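4.2 Washing places and the habit of lingering

We come now to the part of the study that gave us the most pleasure to carry out, and which, if we are truthful, took up a good deal more of our time than the original plan allowed. When we first drew up the interview guide we had put down only one question about where people wash their hands in shared buildings, tucked in near the end between a question about notice boards and one about coat hooks. It was Gangadharan Thampi, during the trial interviews at Dretum, who noticed that people brightened when they reached it, and who suggested moving it to the front. We are very glad that we listened to him.

In all, 251 people spoke to us across the 3 towns (Heturar, Dretum and Lollemville), and the great majority had something to tell us about a basin, a pump or a tap they had known. An older man in Heturar talked for most of a Thursday afternoon about the trough behind the dyers' hall, where he had met two of his closest friends and fallen out with one of them over a bar of soap. A school cook in Lollemville remembered that the girls of her year would always wash slowly on the days when arithmetic came next. These are small stories, but they came up again and again, and we began to think of the washing place as a kind of doorstep, a spot where one is allowed to stand for a minute or two without seeming idle.

What makes people stay a little longer? We had expected warmth and privacy to matter most, and they were certainly mentioned often. Yet many people spoke first about the wall. They wanted something to look at while their hands were busy, and plain tile, however clean, was thought rather dull. Brick was spoken of kindly, as was old timber, and several people in Dretum said that a rounded wall felt friendlier than a flat one, "as though the room were leaning in to listen", as one of them put it. We would not want to rest too much on a single remark, lovely as it is, but the same feeling turned up in 6 of the group talks held that September, in rather different words each time.
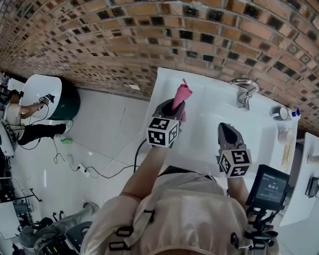

Figure 3. White sink counter and chrome tap beside a curved red-brick wall.

The second matter was how much room there is to put things down. Where the counter was generous, people told us they would set down a bag, a book or a cup, and once something has been set down a conversation has somewhere to begin. At Kun House in Lollemville, where the old basins had no ledge at all, visitors balanced their belongings under one arm and hurried away. The warden there has since put up a shelf, at her own expense, and tells us that she now has to shoo people back to their classes.

We should add a word on noise. Hard surfaces carry sound, and those who were hard of hearing found the busier washrooms tiring, even when they were fond of them. This is taken up again in Section 4.3, together with the question of running water and whether it helps or hinders a quiet talk.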